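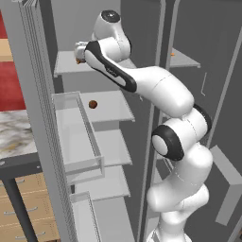
White robotic arm at a grey shelving unit. Computer render.

Zellthorpe Film Archive — Members' Forum
Exhibitions and Screenings
Thread: Besnard season in December, and the question of the tinted print

Archive_Desk wrote:

Members are advised that the Besnard season will open at the Prulldale Gallery in December and will run through the winter. The display will include 243 lobby cards, posters and pressbooks from the Besnard bequest, many of which have not been shown outside the reading room. Entry will be free to members on production of a current card.

The season will close with a Sunday screening of The Lamplighter of Gekum, accompanied by live piano. The Archive holds two versions of this film. One is the black and white print that members will know from earlier screenings. The other is a tinted version, prepared by Nomvula Swanepoel from the cutting notes found among the Besnard papers. It is proposed that the tinted version be shown.

Comments are invited in this thread before the programme goes to print. Members are asked to keep their remarks to the season itself. Questions about subscriptions should be put in the usual section.

reel_two wrote:

I should like to record my support for the proposal. The black and white print has been shown a good many times, and I doubt that any regular attender has missed it. The night scenes on the canal were plainly shot in full daylight, as was common practice, and without the blue tint they make very little sense. The lamplighter goes about with his pole under what looks like a midday sun, and I have heard audiences laugh at it.

I would ask only that the programme note state which scenes have been coloured and on what evidence.

Marchmont_Stalls wrote:

With respect to the previous poster, I must disagree. The cutting notes are a working document. They set out what somebody at the company intended, and we have no proof that any print was ever sent out in that form. The black and white version is what survives. I do not think an archive should put its name to a version that may never have been seen by a paying audience.

I have no objection to the tinted version being shown as a curiosity on another evening. It should not close the season.

Archive_Desk wrote:

For the information of members, the notes list tints by scene: blue for night, amber for lamplit interiors, and rose for the wedding. There is also a single instruction for green, against the flooded cellar, with a query mark beside it in another hand. Miss Swanepoel has left the cellar uncoloured for the present and has asked that this be mentioned.

N_Swanepoel wrote:

I am grateful for the comments so far. Marchmont_Stalls raises a fair point, and I would not wish to overstate the evidence. There is, however, a further item which may not be widely known. The Besnard papers include a letter from a cinema manager complaining that reel 3 had arrived "all over blue" and that his patrons thought the projector was at fault. That letter does not tell us how every print was sent out. It does suggest that at least one tinted reel reached a cinema.

The letter will be in the display, in the case nearest the door, beside the pressbook. I would encourage members to read it in full and form their own view. The manager's spelling is a pleasure in itself.

As to the cellar, I remain undecided. Green was used for such scenes elsewhere, but the query mark troubles me, and I would sooner leave it plain than guess.

reel_two wrote:

That letter would seem to me to settle the matter.

Marchmont_Stalls wrote:

It settles that one reel was blue. The wedding falls in reel 5, and nothing has been produced to show that it was ever rose. I accept that the night scenes now stand on firmer ground than I had supposed, and I withdraw my remark about proof to that extent. My preference for the plain print is unchanged.

pit_pianist wrote:

I write as the accompanist for the closing night. The choice of print affects my part more than members might think. The tinted version runs slightly longer, owing to the restored title cards, and the canal sequence is in a different order. I have been practising to the black and white version on the understanding that it would be used. A decision by the end of the month would be appreciated.

I have played for both. The blue gives one permission to play very quietly, and the hall tends to go quiet too. I do not offer this as evidence of anything.
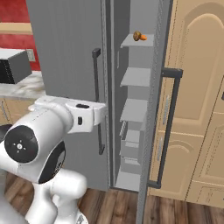
Lobby cards: hanging order and captions

Archive_Desk wrote:

This part of the discussion has been moved here from a separate thread, as several of the same members had replied in both.

The lobby cards will be hung by studio and then by year. Where a card exists in more than one state, the cleaner copy will be framed and the other kept in the drawer cabinet, where it may be seen on request. Captions will give the title, the year where known, and the printer.

Greasepaint wrote:

May I ask that the artists be named as well? On previous occasions the captions have given the printer in full and left the artist out altogether, even where there is a clear signature in the corner. The large poster for The Lamplighter is signed, and the person who drew that face deserves a line on the wall. It is the best thing in the bequest.

Second, I would prefer a hanging by subject. A wall of villains, hung together, would do more for the casual visitor than a wall sorted by studio. Few people who come in out of the rain will know one studio from another.

reel_two wrote:

I agree on the artists and disagree on the villains. The studio order lets one see how a house style grew up, with the same yellow lettering turning up year after year. Scattering those cards by subject would lose that. Visitors can find the villains without help.

Archive_Desk wrote:

Artists will be named wherever a signature can be read. Members who are able to identify unsigned work are invited to write to the Archive with their reasons. The hanging order will remain by studio, but a small group of villains will be placed on the end wall, next to the stairs.

A printed list of the display will be available at the desk. The print run is 1,000 copies and it is not intended to reprint.

Greasepaint wrote:

That is a reasonable compromise and I am obliged to the Archive. I shall write separately about two of the unsigned cards, which I believe to be by the same hand as the signed poster — the treatment of the eyebrows is very close.

Archive_Desk wrote:

Having considered the views above, the Archive will show the tinted version on the closing night. The black and white print will be shown on the afternoon of the same day, without accompaniment, so that members may compare the two. The cellar will remain uncoloured. The thread is now closed to forum replies; comments may still be left below.

Shared 5 times
Comments (4)

balcony_left
Will the afternoon showing be ticketed separately? I should like to attend both.

Archive_Desk
One ticket will admit to both showings. Please retain the stub.

Marchmont_Stalls
I shall be at the afternoon showing and will stay for the evening with an open mind.

TillyR
Is the Gallery lift in use again? My father would very much like to see the posters and cannot manage the stairs.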